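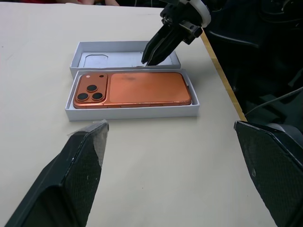
June, notebook, 4.15 pm

Gulden quote is in for the second pair of grippers. 388 per set of finger pads, and they want us to commit to 7 sets up front. I don't believe the wear figure they quote and I won't sign on the strength of it.

Phone packing is the job everyone points to when they ask for money. The phone sits snug in its tray with only a narrow margin of white card showing, so the fingers have very little to get hold of. Volteo claim 94 per cent on "boxed goods" - no word on which boxes. Asked them twice.

Plorkameo would lend us a wrist unit for a month, then it's 3,000 to keep it. Cheaper than Volteo, but the service contract is a separate sheet and I haven't had the sheet.

Moya budget line covers one of these, not both.

To do:
- pads: ask for 2 sets, no commitment
- tape on the left finger tip, price a proper cover
- own trial on our own boxes before any order goes in

Not ordering this month.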